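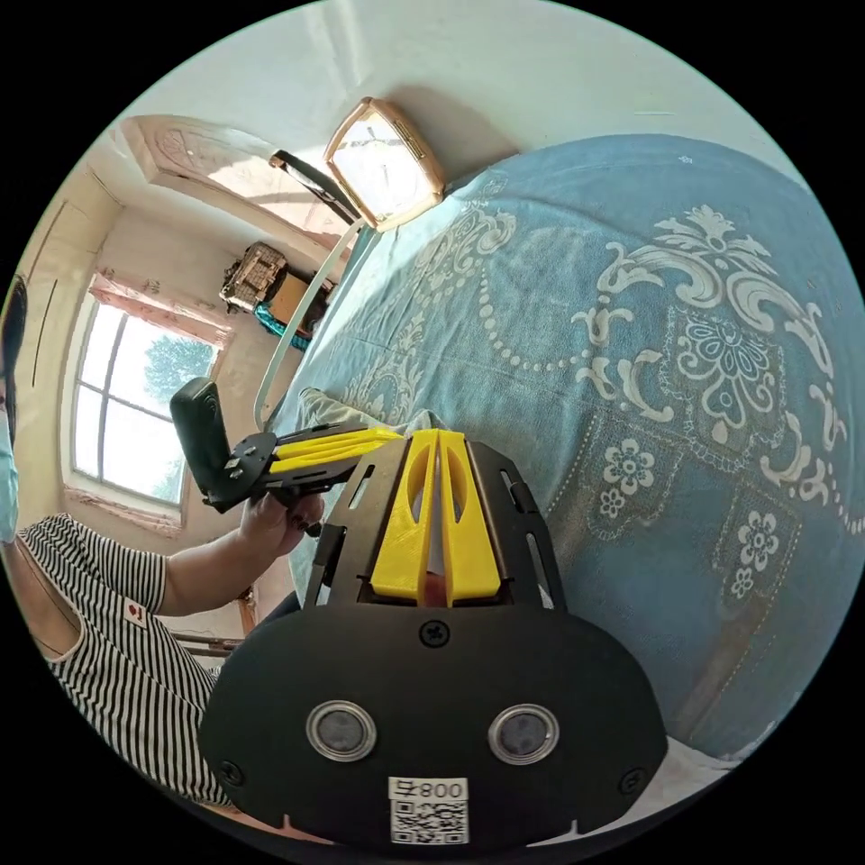 ## Thursday, October 20, 2022 - leaflet archive, framing strand

Very good day on the leaflets! I finally got through the whole Skenlow box, all 200 of them, and I think we have the thing we've been circling since the summer. Writing it down while it's fresh, so forgive the mess.

The question, for anyone joining in late: how did a campaign that started as a grumble against the council leadership end up handing out leaflets in support of the council leadership's own merger plan? The Skenlow residents' slate got going as a pure protest list. Their first leaflets are furious, funny and badly spelt, and every one of them names the leader's office as the problem. Two years on, the same slate is asking people to vote for the merger with Fidholm, which the leader's office had wanted all along.

I'd been coding for topic (rates, buses, the merger, the swimming baths) and getting nowhere. Dorothy Lightfoot suggested ignoring topic completely and coding only for who gets blamed. So I did a first pass of 20 leaflets that way this morning, and the shift jumped straight out at me.

### What I found

- Early leaflets: blame lands on named people and named offices. "Ask the leader why" turns up again and again.
- Middle batch: the names go. It becomes "the old way of doing things", then "the system", then just "them".
- Late batch: "them" has quietly become the county. The council leadership isn't blamed for anything at all.

The anger never drops, that's what I find so exciting. If you only measured how cross the language is (which is what my spring spreadsheet did, sigh) you'd say the campaign was steady from start to finish. The target moves and the temperature stays put.

The middle batch is where I want to spend my time. The vague "them" seems to do the carrying - a reader who hated the leader's office could nod along to it, and so could a reader who hated the county. Once everyone is nodding you can fill the word in with whoever you like. I don't think this has to be a plot. Some of it could be one tired person writing leaflets at midnight and reusing last month's text. I'd like to be able to tell the difference and at the moment I can't. 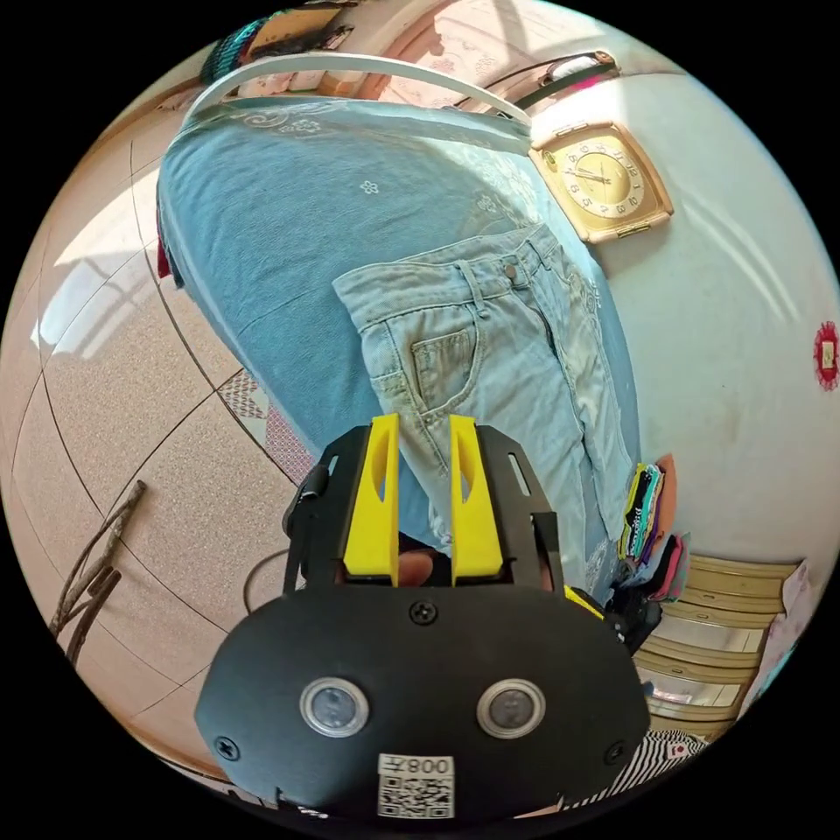 Two snags with the dating. The Skenlow leaflets mostly have no date printed on them, so I'm ordering them by the printer's address, which changed when the shop moved to Cinley in February. That gives a clean before and after but tells me nothing inside each half. Also, a few of the middle ones look like reprints with a new back page, and I've given those a code of their own (R) so they can be pulled out later.

### Codes as they stand

P = named person
O = named office or body
V = vague ("them", "the system", "certain people")
C = county
R = reprint, use alongside one of the others

If a leaflet blames two targets, code whichever comes first and put the other in the notes column. Dorothy wants to allow double codes. I'm not against it, but let's try the simple way on the next lot before we change anything.

### Next

- Second coder on the same 20, without seeing my codes. Dorothy has offered.
- Start on the Mangundap box, 100 leaflets, from a protest slate that never came round to its merger. Lovely comparison if the names stay in all the way through.
- Go back to the minutes and find when the slate's first councillor was given a seat on the planning panel. My hunch is that the names vanish just after that, but it is only a hunch.
- Rename the spring spreadsheet so I stop opening it by mistake.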